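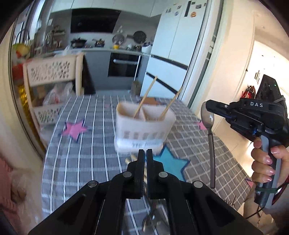 2 min read

Clovo's hand-held gripper kits are finally out of the waiting-list stage, and I got to hang around a kitchen in Murnness on Mon 21 June while people sorted silverware with them. I had way more fun than I expected!

The kit is a pair of black two-finger grippers, one for each hand, and you do regular chores with them so a robot can learn from the recordings later. The chore that day was spoons and chopsticks into a white plastic holder with two compartments. Sounds easy, right? Spoons are slippery little things (the long-handled ones especially), and my first try ended up on the floor.

Lorraine Rudd, who runs the rental side at Clovo, told me the fingers have ridged pads for thin handles. "Chopsticks were the complaint we kept getting," she said. I believe her.

Renting a pair costs $85 a day, with a 4-day minimum, and charging gear is included. Dimas Sitompul has had his set since last week and likes the grip but wishes the handles were lighter. After half an hour my wrist agreed with him.

Clovo has 53 kits ready to ship now. Buyers who want to own a set will have to wait until October, and there's no price for that yet.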